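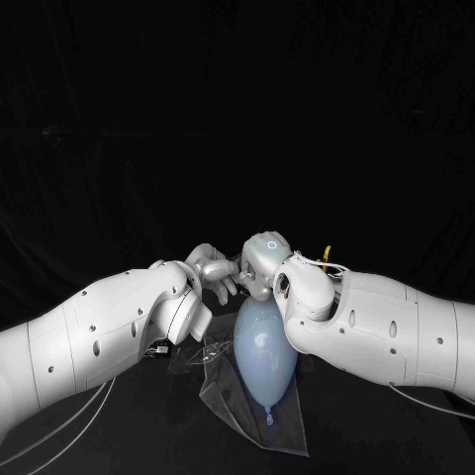

4. Inflating and tying the balloons

This section covers latex balloons from the Barnen table decoration kit. Foil balloons are covered in section 5.

4.1 Prepare the table

1. Clear the tabletop and wipe it down.
2. Spread the cloth over the work area. It does not need to lie flat; folds keep a balloon from rolling.
3. Remove rings and bracelets.

4.2 Inflate

1. Stretch the neck of the balloon twice by hand.
2. Push the neck fully onto the pump nozzle.
3. Pump with even strokes. Stop after 17 strokes, or sooner if the neck begins to swell.
4. Pinch the neck closed and pull the balloon off the nozzle.

CAUTION: Do not inflate by mouth. Keep uninflated and broken balloons away from children under eight years.

4.3 Tie

1. Hold the neck between thumb and index finger, close to the body of the balloon.
2. Stretch the neck and wrap it once around two fingers of the other hand.
3. Tuck the end through the loop and slide the fingers out.
4. Pull the knot tight.
5. Set the balloon on the cloth for 60 minutes. Discard it if it has softened.

Note: Store tied balloons out of direct sunlight. Pale colors turn cloudy first.

Note: Replacement balloons are ordered under part number 863. The pump nozzle is not sold separately.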